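The Ferry to Gullholm

My aunt left me her seat on the Gullholm ferry. The lawyer read it out between the fish kettle and the bad piano, and I assumed it was a figure of speech until he slid the brass tag across the desk. Seat 24, port side, window. It had been in the family since the boat was launched, and I was expected on Thursday.

I had never been to Gullholm. I lived in Cendel, on the mainland, where we looked at the island on clear days and said it looked close. My aunt had crossed every week of her adult life and never once brought anything back, unless you counted opinions.

The man at the gangway looked at the tag and then at me.

"You're shorter," he said.

"Than whom?"

"Than we were told."

Seat 24 had a cushion worn into the shape of somebody else. On my left sat a woman with a covered basket. Across the aisle a man in a good hat was reading a newspaper from Lagos, three weeks old, with every sign of suspense. As soon as we cleared the harbor wall he folded it and said, "Well, where had we got to?"

The whole cabin turned to me.

I said I was afraid I didn't know.

"The bishop," said the woman with the basket, kindly enough. "He was on the roof."

It took me most of the crossing to work it out. My aunt had been telling them a story. She had started it as a young woman, on a rough morning, to keep a child from being sick, and the child had grown up and bought the good hat, and she had not been allowed to stop. There had been 1,078 installments. The purser kept a log, with a column for weather and a column for deaths.

"I can't tell stories," I said. "I do drainage surveys."

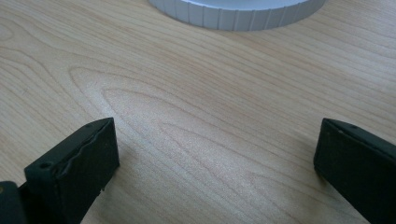 "She kept books for a rope company," said the man in the hat. "Nobody was holding out for Homer."

So I got the bishop off the roof. I used a ladder. There was a silence in the cabin that I can still feel in my teeth.

"A ladder," said the purser, and wrote it down.

"Where did he get it?" asked the woman with the basket.

I said it had been leaning there. She looked at the sea for a while. Somebody at the back wanted to know what had become of the horse, and I said the horse was fine, and it was explained to me that the horse had died in installment 4, and that people had taken it hard.

We docked at Gullholm in a light rain. They filed off past me politely, the way you leave a funeral where the sandwiches were thin. The island had a post office, a wall and a café called the Arero, where I had coffee for an hour and a half and thought about selling the seat. There was apparently a waiting list.

But there was the return trip to get through first. I sat down in my aunt's cushion. The basket was lighter, the newspaper was gone, and the purser had sharpened his pencil. I looked out at the drizzle coming down on the deck and running off through the scuppers, which were badly placed, and I had a thought.

"The thing about that ladder," I said, "is that it went down a good deal farther than the ground."

The man took off his hat and put it on his knee.

"How far?" he said.

I told him I'd need until October.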